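School Consolidation and Small Towns: Notes for Unit 4

4 min read

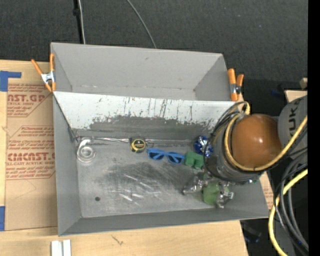 These notes go with the second half of the unit on rural schooling. Read them before the March discussion and bring the Gilley packet with you.

Consolidation means closing two or more small school districts and combining them into one. State governments pushed it hard in the first half of the twentieth century. The usual argument was cost. One larger building could offer a full high school program, with a science room and a library, and a township with a single teacher could not. Better roads and the school bus made the idea workable.

Our main case is the Bornel district. Before the merger, Bornel ran its own school for grades one through twelve. The final enrollment was 80 students, and 56 of them lived on farms outside town. The neighboring town of Rurard had a newer building and a larger tax base. When the two districts voted, Rurard approved the merger easily. Bornel turned it down the first time and passed it on the second vote.

Terms to know

Attendance area: the territory served by one school. It may be smaller than the district.

Annexation: one district absorbs another. The absorbed district usually loses its board.

Receiving school: the school that takes in students after a closure.

What changed in Bornel

The elementary grades stayed in the old building for a few years, then moved to Rurard as well. Students from the Enache road area had the longest bus ride. Several families there moved their mailing address, and later their church membership, to Rurard. The gym in Bornel was used for dances and elections until the roof failed.

Historians disagree about how much a closed school harms a town. Some stores in Bornel had already shut before the vote, and farm size in the county was growing — fewer families were working the same land. It is hard to separate the effect of the school from the effect of the farm economy. In your essays, say which evidence you are using for each claim.

Combined enrollment in the first year after the merger was 1013 across all grades. Compare this with the projection in the packet and note who prepared it.

For the discussion

Read the two sets of board minutes in full. Pick one objection raised at the Bornel meeting and trace whether it comes up again after the merger. Write one page. The page is graded out of 100 and counts toward participation — late pages are accepted until the end of the unit.

Notes updated January 20, 2018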